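Joyce Shirima @joyceshirima

Watched another clip last night of a machine clearing a kitchen table. 3,000 comments saying dishwashing jobs are over. I've run a lunch counter in Pledbridge for 19 years and I have some questions.

1/ First question: who put the dishes there? Every one of these demos starts with a bowl sitting somewhere sensible. My bowls come back inside other bowls, with a napkin and half a roll jammed in between.

2/ Bowl on a saucer is my favorite test. Pick up the bowl and leave the saucer. Or take both, if there's soup in it. A new kid gets that on a first shift without being told. You pick up the top one and your other hand is already on the bottom one.
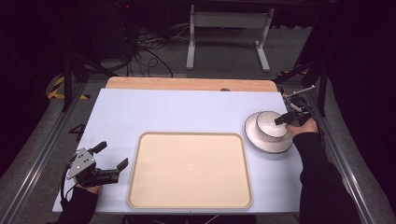 3/ Then there's the tray. Putting one bowl on a tray is fine. Putting the sixth bowl on a tray that already has five, plus forks, while somebody squeezes past you, is the job.

4/ A sales rep from Guden came by on a Tuesday, right before the rush. Nice guy. I asked what happens when it drops one. He said it "flags the event." Great. Who gets the broom?

5/ Kourosh Mahmoudi asked me yesterday if I'm just scared of it. No! I'd buy one tomorrow. I have 21 seats and my knees hurt. Show me a full lunch, start to finish, at normal speed, no cuts. I've been asking since June.

6/ And don't tell me it's "learning." My nephew is learning too. He still has to show up and do the dishes while he learns.

7/ Someone in the replies says a cafe over in Cliltulton has one bussing tables. I called. It carries a tray from the door to the kitchen. A person loads the tray and a person unloads the tray. So it's a cart.

8/ I do think they'll get there on some of it. Wiping a flat counter, sure. Stacking clean plates that are all the same size, maybe pretty soon. Mixed dirty dishes at 12:30, I'm not holding my breath.

9/ If you have video of a whole shift, send it. I will watch all of it. Muting this now, I have onions to cut.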